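Guides > Stusmont Linen Basket > Set-up and Daily Use > Section 7

7. Lining and emptying the basket

Read this section before the basket is used for the first time. Part numbers are in the table at the end of the guide (the liner clips are part 2973).

7.1 Before you start

Put the basket on a flat, clear surface. A white board laid on a table works well – loose threads and bits of weave show up against it.

CAUTION: Do not drag a full basket. The lower edge can scratch soft wood.

7.2 Folding the cloths

1. Shake out each cloth once and check it for stains.
2. Fold in half lengthwise, then in half again.
3. Stack the cloths with the folded edges facing the same way.
4. Place no more than 20 in the basket. Leave the rim clear.

NOTE: Cloths from the Tarnlow range are thicker. Fold them once only.

7.3 Taking a cloth out

1. Keep the basket to one side of the board, with open space next to it.
2. Take hold of the cloth near a back corner.
3. Lift straight up until the cloth clears the rim, then move it across.
4. Lay it flat and smooth it from the center out.

If the cloth catches on the weave, stop and lower it. Pulling sideways will fray the hem.

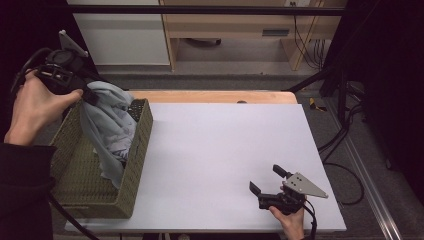
Grotcombe, February

The cloth in the olive-green basket is bunched up and hangs over the near rim. Lift a cloth like this from the back and let the front follow. Refold it before it goes back in.

7.4 Cleaning

Wipe the weave with a damp cloth and let it air dry. Do not soak.

Section revised by Yolotzin Ocampo. For replacement liners, see page 49.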